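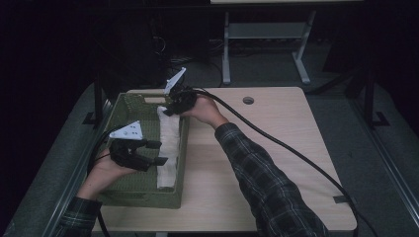 Fig. 1. Folded white cloth in a green woven plastic basket.

Line drying vs. machine drying in student housing
Project report, final version, Fri 9 January

1. Why this topic

Dryers in our building cost money and are always full by Sunday night. Wanted to know if hanging stuff up in your room is a real option in winter or just makes everything smell. Also the housing office at Acuña Hall says no drying on radiators, so that was out.

2. What we did

Same cotton hand towels for every run, bought as one pack so the fabric matched. Washed on the normal warm cycle, Onis unscented detergent, then weighed on a kitchen scale. Half went in the dryer (an old Evex, basement), half on a folding rack in a dorm room with the window shut. Weighed again every 60 minutes until the weight stopped changing. We did 27 runs total. Two got thrown out, somebody moved the rack into the hall.

Room humidity was written down at the start and end of each run. Should of done it every hour, see section 4.

3. Results

Dryer: every load done by the first weighing. No surprises. Towels came out softer, more lint in the trap than expected.

Rack: way slower, and it depended on the room more than anything. Corner rooms were worst. Towels doubled over the bar stayed damp in the fold long after the outside felt dry. Hanging them by one edge fixed most of that.

Longest rack run took 330 minutes. That was the rainy weekend back in May, during the pilot.

Smell: only a problem when towels were left in the washer first. Not a rack thing.

4. Problems

Humidity readings too far apart to say much. Scale drifts when the battery is low, we changed it partway thru. Never tested jeans or anything thick. Cost per load is missing becuase the card machine (Stekura) doesn't print receipts.

5. What we'd tell people

Rack is fine for towels and shirts if you start in the morning. Hang by the edge, leave gaps, crack the window if it isn't raining. Use the dryer for bedding.

Raw weights are in the appendix, spreadsheet tab 2.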